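The Tide Organ at Dakisent

The Ferry

I had wanted to hear the tide organ ever since I was nine, when my grandmother played me a tape of it in her kitchen. The tape was mostly wind and somebody coughing, and then right at the end came one enormous note that made the spoons hum in the drawer. I made her play it again and again until the machine chewed it up!

So there I was on the Grolitz ferry on a Saturday in July, grown up and slightly seasick, with my grandmother's coat on because I had packed for summer and the sea had other plans. I had two sandwiches, an orange, a flashlight and a paper map of Dakisent so old that the harbor was in a different place.
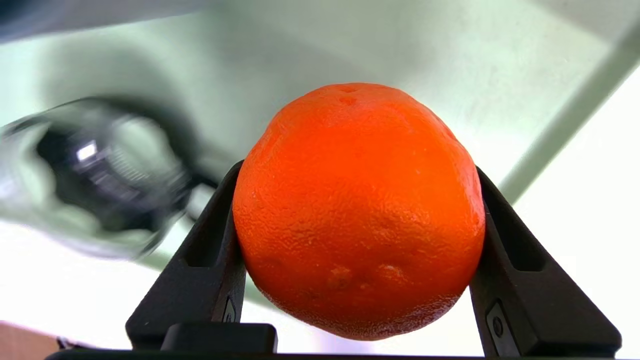 The crossing took three hours and I loved every wet minute of it. The engine thumped, the windows fogged, and a boy across the aisle taught me a card game whose rules changed whenever he was losing. Everyone on board was going for the same reason. You could tell by the cushions. Old hands bring a cushion, it seems, for the rocks are hard and the tide is never in a hurry.

I asked the woman at the tea counter if she had heard it play. She put down the pot and said she had been born during it. Her mother had been carried off the rocks between the second swell and the third and had never forgiven the midwife for making her miss the finish. (I bought a second cup just to hear that story again.)

Then the island came up out of the mist, low and brown, with the big dark shoulder of Nukodier behind it, and the whole boat went quiet. Even the boy put his cards away.

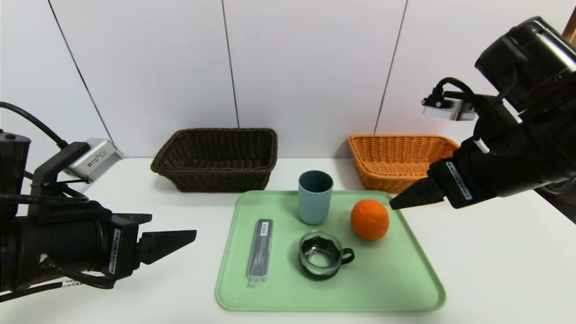 The Steps

There are 186 steps from the harbor down to the organ, which sounds backward until you have been there. You climb a road first, up through the town and past the bakery and the old Lakatos workshop where the pipes were cast, and then the land simply stops and the steps go down the other side to the sea. They are cut into the cliff and they are all different heights. I took them sideways like a crab, with one hand on the chain, grinning like a fool.

The Lakatos people built the thing in one winter, or so the story goes. They were bell makers, and bells had gone out of fashion, so they took every scrap of bronze they had left and drew it out into pipes, some 2000 of them, and set them into the caves below the cliff. No keys, no bellows, no player. The sea comes in and pushes the air up, and the air goes looking for a way out. Most days you get a mutter. Twice a year, when the moon drags the water all the way up into the top cave, you get the rest of it.

I found a flat rock with a puddle in it and sat down beside the puddle. People were unpacking blankets and pouring soup. A baby was passed along a whole row of strangers so that its father could tie his shoe. The light went gold, then gray, and the first swell came in and did nothing at all, and everybody laughed.
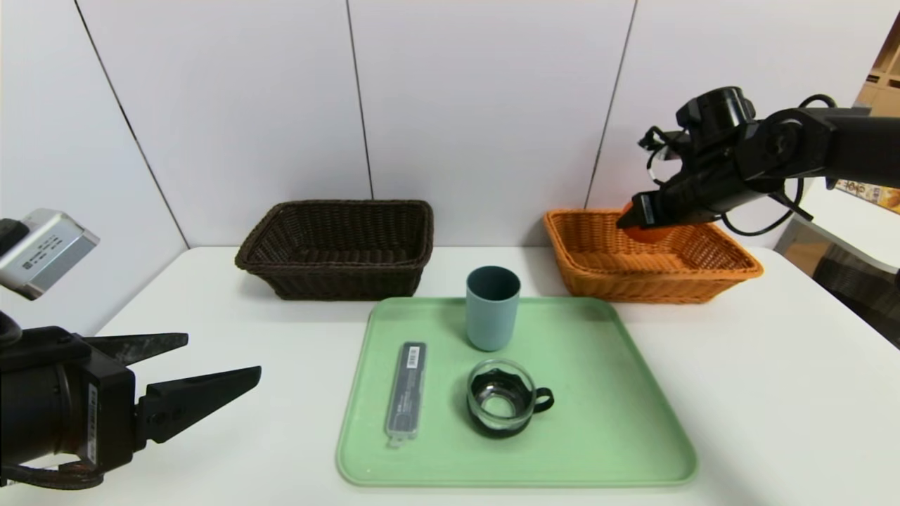
A voice from the rock behind me said the first one never sings, it only clears the throat, and that the year to have been here was the storm year, when the low pipes went on until breakfast and the goats came down off Nukodier to listen. I turned around and said I had a tape from the storm year, or I used to. There was a long pause. Then a hand reached over and gave me a cushion, a green one with a button missing, and I was told to hang on to it until morning.

The second swell brought a sound so low that I felt it in my knees before I heard it. A kind of hum ran along the cliff. Somebody's soup lid began to rattle. I thought of the spoons and pulled the coat tight around me - it still smelled a little of her kitchen, of coffee and floor wax - and I held my breath, as did everyone all the way along the rocks.

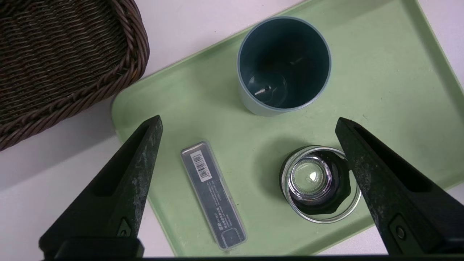 Did the big note come? It came with the third swell, well after dark, and it was wider than the tape had ever let on.

It went up through the rock and through the cushion and through me. It had other notes inside it, high ones, bright ones, hundreds of small pipes going off like birds let out of a box! The baby woke up and yelled with joy. I was yelling too. I had no idea I was doing it until the note sank back and there was my own voice, all alone, still going.

I stayed until the water had drained out of the top cave. Then I climbed back up in the dark with the flashlight in my teeth, and at the bakery they were already putting the first loaves in, and the door was open, and someone inside was humming it very badly while they swept the floor.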